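4. Legendas e faixas de áudio: configuração do leitor Prallum

Esta secção trata da sincronização de legendas em filmes guardados no disco local. O fabricante chama ao processo «automático». Convém ler os passos antes de acreditar.

4.1 Antes de começar

O leitor aceita ficheiros de legendas em separado, desde que tenham exatamente o mesmo nome do filme. Acentos e cedilhas contam, e um espaço a mais no fim do nome basta para o ficheiro ser ignorado sem qualquer aviso.

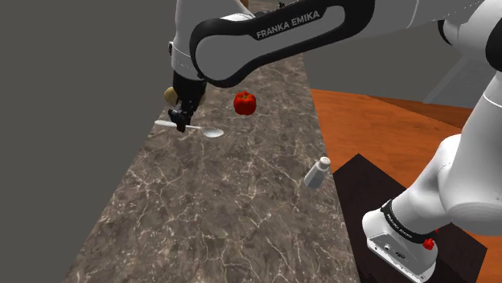
Aguiar
Redação de manuais, cineclube Harkau

Nota: as instruções aplicam-se à versão 2 do Prallum. Na anterior, os menus têm outros nomes e a opção do passo 3 não existe.

4.2 Sincronizar as legendas

1. Abra o filme e deixe-o correr até à primeira fala.
2. Carregue em Pausa e escolha Legendas > Ficheiro externo.
3. Ative Ajuste automático. O programa promete acertar tudo sozinho; nos filmes com longos silêncios, duvido muito.
4. Avance até uma cena com diálogo rápido e confirme se o texto acompanha as vozes.
5. Se houver atraso, abra Ajuste manual e corrija em intervalos de 100 milissegundos.
6. Repita a verificação perto do final. Um acerto perfeito no início não garante nada na última bobina, sobretudo em cópias restauradas com duração diferente.

Cuidado: o botão Repor apaga também os ajustes dos outros filmes da mesma pasta. Não pede confirmação. 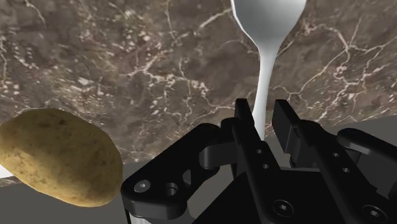 No meu caso o ajuste automático funcionou bem com dois filmes mudos japoneses, talvez por os intertítulos serem poucos, mas num drama falado tive de pôr 200 milissegundos à mão e mesmo assim a meio já estava tudo fora do sítio. Acabei por ir buscar outro ficheiro de legendas. – Gridumlow

O comentário confirma o que suspeitávamos. Quando o desvio cresce ao longo do filme, o problema está na cadência de imagens e nenhum atraso fixo o resolve. Use Legendas > Converter cadência e indique o valor de origem. Se não o souber, procure outra cópia das legendas; adivinhar costuma sair mais caro em tempo.

4.3 Faixa de comentário

1. Escolha Áudio > Faixas.
2. Selecione a faixa assinalada como Comentário.
3. Desligue Volume inteligente, que tende a abafar a voz do realizador sempre que entra música.
4. Guarde o perfil com um nome diferente do filme.
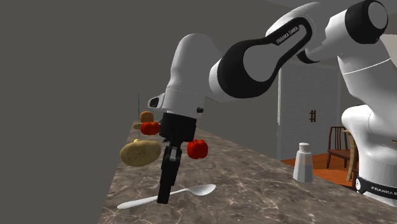
Fig. 3. Braço Franka Emika junto a uma bancada de cozinha (imagem de simulação).

Nota: o catálogo incluído anuncia 3.544 títulos com legendas verificadas. Não se explica quem as verificou nem como. Trate esse selo como uma indicação e faça sempre o passo 6 antes de uma sessão com público.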